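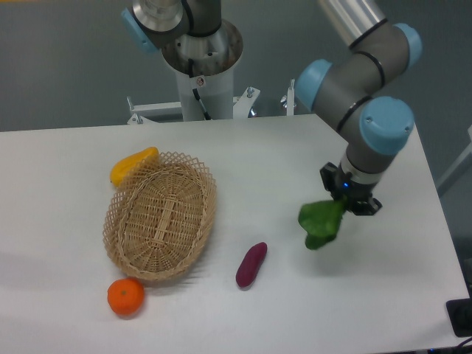 Wicker basket and a yellow pepper on a white table

Dining reservations at Wurnau Park, do we need them or can we walk up??

Asked in: Theme Parks > Food and Dining
Viewed 1193 times
3 answers

Quick one, hopefully. Going to Wurnau Park in February with my husband, two kids (6 and 11) and my mother in law. Three park days, staying off site. I have been reading about the dining for a week and my head hurts.

What I can't work out:

Do we need to book the sit-down places ahead or can we just walk up? The park site says "reservations recommended" on every single restaurant, even the one that is basically a counter with chairs.

Is the meal plan worth it for five people when one of them eats nothing but noodles and bread?

Mother in law doesn't eat meat and doesn't do well waiting past noon for lunch. She's diabetic, so this is not me being fussy. If there is a 50 minute wait I need to know before we're standing in it.

Also Kaneko. Everyone says Kaneko. Is it good or is it just the view of the lagoon show? And do you have to book the show seating seperately?

We've never been. Last big park we did was Cludero and there you just grabbed a tray. Not picky people, I just don't want to spend the trip looking at my phone for a table.

Thanks in advance, will check back tonight.

3 ANSWERS

Answer 1
Marked helpful by the asker

OK so we go every winter, will try to do these in order. Typing on lunch break.

Walk up or book: depends on the meal more than the restaurant. Breakfast, walk up, any place, never had a problem. Lunch, walk up is fine if you sit down before 11:30. After that the lines go bad fast and stay bad until after 2. Dinner, book it. February has the school break in it and if your days land on that week, book everything except breakfast.

The "recommended" thing on the site is on all of them, yes. Ignore it for Miller's Porch, the Bakehouse and the noodle place by the carousel. None of those even take bookings last I looked. The button goes to a page that says call us.

Places I would book:

Kaneko (more below)
The Lantern Room, if you want the character dinner
Willberg Hall, only for dinner, only if your 11 year old likes the singing waiters. Mine left the table. Food's decent though, big portions, the pot pie feeds two kids.

Kaneko. Yes it's good. Would I go without the show? Once. The set menu is the thing to get, the regular menu costs nearly the same once you add sides. Lagoon seating is a different booking, same restaurant, you have to pick "terrace" from the drop-down or you get put in the back room by the kitchen doors. We did that the first year. Heard the fireworks, saw a wall. Terrace goes first so be on there the morning the dates open up.

There's a vegetarian set but you have to ask for it, it's not printed. They bring a bean curd dish and a squash thing and it was better than mine.
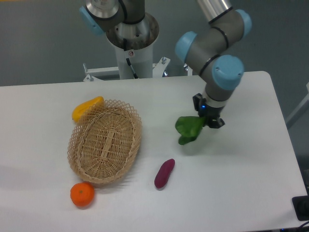 For the lunch timing with your mother in law I'd do this. Big breakfast somewhere outside the park, then get her seated at 11:15 at Miller's Porch every day. It's boring but it's quick and it's in the shade, and they have three or four things with no meat that aren't salad. Tell them at the podium she's diabetic. They've moved us up for my dad before with no fuss. Can't promise that's policy, might have been a nice hostess.

You can also bring food in. Bag check is fine with fruit, sandwiches, crackers, whatever, just no glass and no hard coolers. We always have cheese and apples in the backpack. Saves the day when a ride breaks down with you in it.

Meal plan. For your noodle kid, no. It's priced per person and everybody on the booking has to have it, so you'd be paying a full kid rate for bread. We did the math two years running and it only came out ahead if all of us had a sit-down dinner AND dessert AND a snack every day. Who eats like that. The refill cup is worth it, get one per two people, the stations don't care who drinks from it.

What else. The app shows table waits but it runs behind. If it says 20 minutes go ask at the door, could be none, could be 40.

Oh and cancel rule. They charge a per-person fee if you no-show a booked table. You can cancel up to the night before. I set an alarm. Don't book three dinners for the same night "just in case," they do catch that and it drops all of them.

Have fun, get the cinnamon knots.

Answer 2

Pay for the plan. Much easier. You're on vacation.

Kaneko overrated imo, we waited forever and my steak was cold. Go to the burger stand near the back gate, no line ever. 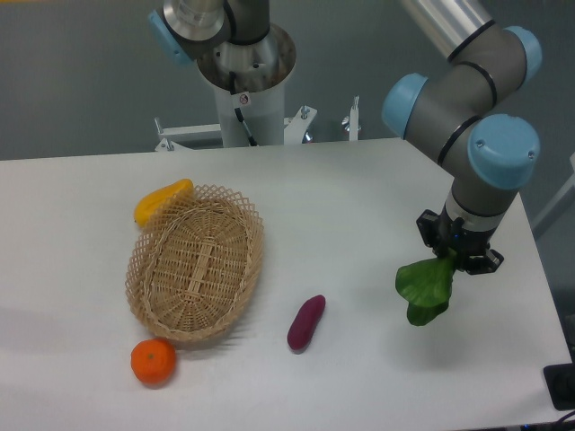
Nosipho Le Roux
Community Moderator, Theme Parks

Adding to the first answer, most of which is right. Couple of things have changed so read this before you book.

Booking window. It used to be the same for everybody. Now hotel guests get in earlier and off-site people like you get what's left when the window opens to the public. Sounds worse than it is. Hotel guests over-book and then drop things, so tables come back. Best times to look are the night before (that's the cancel deadline, see above) and then first thing when you wake up. I've picked up Kaneko terrace for five that way. Not on a holiday weekend, mind you.

Parties of five are awkward. Most of the tables seat four or six and the system won't always offer you a six. If it says nothing available for five, try six. Then when you check in tell them you're one short. The no-show fee is per person so do tell them, don't just turn up. I'd call the dining line after booking and have it fixed to five, takes a few minutes.

Don't split into a two and a three. Lots of people suggest that. You will be seated at opposite ends and your mother in law will be with whichever kid is melting down.

Diabetic / early lunch. The hostess thing is sort of policy. Guest services, on the left just inside the main gate, will put a note on your tickets for medical dietary needs. You go once and it covers all three days. It doesn't get you a table ahead of people who booked but it does get you onto the walk-up list first, and they can tell you over the phone which kitchen is quickest right then. Bring her along, they want to talk to the person. No paperwork was asked for when I did it with my aunt.

Vegetarian. Willberg Hall is weak for this. The pot pie crust has lard in it, even the mushroom one, or did when I asked. The Lantern Room is a buffet so she can look before she picks. The Bakehouse has a lentil soup that runs out by 1.

Burger stand. Answer 2 says no line ever. It only opens on busy days so if you plan lunch around it you may be standing in front of a shutter. Check the day's map, it's the one with the little paper hat symbol.

Money. The plan question comes up a lot here so: add up what your family would order for one real day off the posted menus. They're all online with prices. Then times three. If the plan isn't clearly cheaper, skip it, you also lose some of the quick places that don't take it, the noodle place being one. For your six year old that pretty much settles it I'd think.

The refill cups now have a chip in them and there's a short wait between pours. Still okay to share, just slower.

Lagoon show. You don't need Kaneko to see it. The rail by the boat landing is free and the view's nearly as good, get there half an hour early and have somebody hold the spot while somebody else goes for the cinnamon knots. If it's windy they cut the fountains part and nobody refunds you your terrace dinner. February can be windy.

If you liked the tray setup at Cludero, the food court behind the train station is the same idea. Trays, different counters, everyone gets what they want. It isn't pretty. Seats inside and the AC is fierce so bring a sweater for grandma.

What I'd do with three days:

Day one, no bookings. Food court lunch, go to guest services on the way in.
Day two, Miller's Porch at 11:15, Lantern Room dinner if the kids still want characters. Ask the 11 year old first.
Day three, late lunch snack from the backpack, then Kaneko terrace for the show.

That's two bookings total. Plenty.

Edited 8/19/19 to fix the guest services location, it was on the right before the new gate went in. Thanks to whoever messaged.

COMMENTS ON THIS ANSWER

Asker: This is so helpful, thank you both. Didn't know about the six trick. Got the Lantern Room already!! Kaneko no luck yet, will keep trying in the mornings.

Reply: Seconding the sweater. That food court is a fridge.

Reply: does the ticket note thing work for celiac also? asking for our trip

Nosipho Le Roux: Yes, same desk. They also have a printed list by kitchen for that one, ask for it, they don't leave it out.

Asker: One more, sorry. Is the Lantern Room one seating or can we come late if she needs a rest first?

Reply: They hold it 15 min. After that your on the walk-up list.

Related questions
Best breakfast outside the Wurnau Park gate?
Can I bring a stroller into Willberg Hall?
Does the refill cup work on a second trip?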